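How to Clean and Sort a Mixed Lot of Wooden Toys

Posted 13th March by Rajitha Weerasinghe

Wooden toys tend to come out of storage all together. Blocks end up in with the play food, and the shape sorter is missing half its shapes. This page covers how to clean a mixed lot, check it for damage and get it back into sets. It works for painted wood and for bare wood. It does not work for anything with batteries or fabric.

Allow an afternoon for the cleaning and leave everything to dry overnight.

What you need

A large table
A white sheet, either paper or plain cloth
Two soft cloths, one for washing and one for drying
A bowl of lukewarm water with a few drops of dish soap
An old toothbrush
Fine sandpaper, 220 grit
A small tray or board
A cup or bowl for odd pieces

I use Edevine soap, which has no scent. Any mild dish soap will do. Do not use bleach, and keep vinegar away from painted pieces – it can dull the finish.

Step 1. Empty everything out

Tip out the boxes and take the sorter apart if the lid comes off. Look inside it. Small shapes often get wedged in the corners, along with crumbs and crayon ends. Throw away anything that is clearly trash, but keep loose bits of wood until you have finished. They may be a handle or a wheel from something further down the pile.

Step 2. Separate the blocks

Pull out the blocks first and stand them up with a gap between each one.

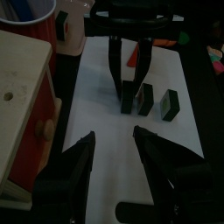

Sorting goes faster if you turn each block before deciding where it belongs. A set can be painted on one face only, or have a different color on each side, and the back tells you very little. In dim light the three small blocks in the row all look dark, and it takes the muted green face on the right-hand one to set it apart. Bring a lamp over if you have to guess. Put triangles and other odd shapes toward the back of the table and leave them until the plain blocks are done.

Step 3. Wipe, do not soak

Dip the cloth in the soapy water and wring it out hard. Wipe each piece on all sides, then go over it with the dry cloth right away. Wood that sits in water swells, and the paint will lift at the edges. Use the toothbrush for grooves and for the inside edges of holes.

Bare wood is harder to clean than painted wood. Wipe along the grain. If a mark stays after two tries, let the wood dry fully and sand the spot lightly by hand. Wipe off the dust with a barely damp cloth.

Step 4. Move to the white sheet

Spread the sheet over the middle of the table and put the small pieces on it for checking. Paint chips and splinters show up well against white. 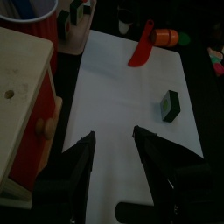
Play food needs the closest look, as it is the part of the lot most likely to have been chewed. Run a finger along any edges and grooves. The groove around the middle of the orange piece next to the red knife is the sort of place where dirt packs in, and a dry toothbrush will get most of it out. Check knives along the blade for rough spots. Matching blocks can go together on a board, like the two dark green ones here, so that only the pieces still to be checked are left on the sheet.

Step 5. Check the box itself

Shape sorters and toy cabinets collect smudges on top, especially when the top is pale unfinished wood. Clean the top last with fresh water. Press on each panel to see if it moves. A loose panel can be fixed with a little wood glue and a clamp – leave it for 24 hours before anyone plays with it.

Step 6. Dry and put away

Lay everything out on a dry towel overnight, away from heaters. Turn the blocks once. Store each set in its own bag or box with the name of the set written on it. I use Parkitum boxes with the lids left slightly open for the first week.

Leftover pieces go in the cup. Keep them for 6 months, then give them away or use them for crafts. Ours came out in November and two of them belonged to a Grakitz puzzle we still had.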